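Wrist-camera-only policy for CPU swaps – our numbers so far

robichaud_lab
1 Aug 2024
Finally have something worth posting! We've been training a policy that sees nothing but the wrist camera. No overhead view, no force sensor. Started in January with 130 demos and it was hopeless. With 456 demos we ran 300 trials of "carry the CPU to the open socket and line it up" and got 188 inside our tolerance. I'm thrilled.

toltis
Nice jump, congrats. But 188 out of 300 is still a lot of bent pins if you ever let go of the thing. Why no force sensing? Seems like making life hard on purpose.

robichaud_lab
Partly, yes! We want to know how far vision alone gets you before we add anything. And we score alignment above the socket, so a miss doesn't cost us a board.

darkus
I'm with toltis. Alignment above the socket isn't insertion. The Rivuscombe benchmark counts a seated part and nothing else, so you can't put your number next to theirs.

robichaud_lab
Fair, and I'm not claiming it's the same task. What got me excited is how the policy copes with the CPU blocking part of its own view. On the approach you've got the Xeon between the jaws low in the picture and the open socket farther up, so both stay visible until pretty late – that's the stretch where most of the correcting gets done.
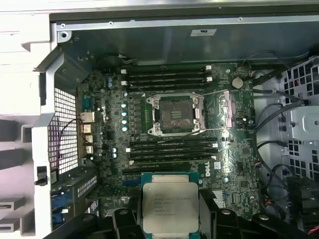
Once the part covers the socket it's flying on memory, and most of our misses come from there. We tried feeding it a longer history and the drift got smaller, though I don't have enough trials to put a number on that yet.

toltis
OK, the history thing is interesting. Did you try a different grasp so the part covers less?

robichaud_lab
Next on the list! Same 300 trials, grasp farther back. Will post whatever we get.

darkus
Post the failures too, please. I still want to see it seat one.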